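The Second Life of Old Computers in Noseck

The workshop of Jesis opens at eight, but people start to come earlier. They bring laptops with broken hinges, desktop towers from closed offices, and sometimes a plastic bag of cables which they do not want to explain. Khang Lục takes everything. He writes the name of the owner on yellow tape and puts the machine on the shelf.

Noseck was for many years a town where such things went to the landfill. In June of last year the town raised the fee for dumping electronics, and Lục, who had repaired printers for 25 years, saw that it was time to rent a bigger room. Since then 551 machines have left his shelves in working condition. Most of them went to families, and 59 went to the school on Cencombe Street, where the old ones could not open a modern web page. 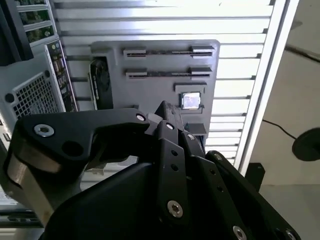 A mock motherboard panel on its slotted backing.

The work is slow and does not pay very well. A used laptop is sold here for less than the price of a good winter coat, and the first hour of any repair is free. Lục says the hardest part is the glue. "Ten years ago I opened a computer with one screwdriver," he told me. "Now I need heat, patience and a little luck."

Parts are the other worry. The Đoàn family, who own the scrap yard behind the train station, let him search their containers before the metal is sold. In one winter he carried home almost 3,000 memory modules, and he tested them in the evenings with the radio on.

Not everyone is satisfied. Some customers wait six weeks for a keyboard, and a few lose their temper – Lục keeps a tin of ginger candy for them. He would like to hire a second person, if the town agrees to lower the rent. The answer should come after the summer. Until then he closes at seven, except when there is a laptop open on the bench.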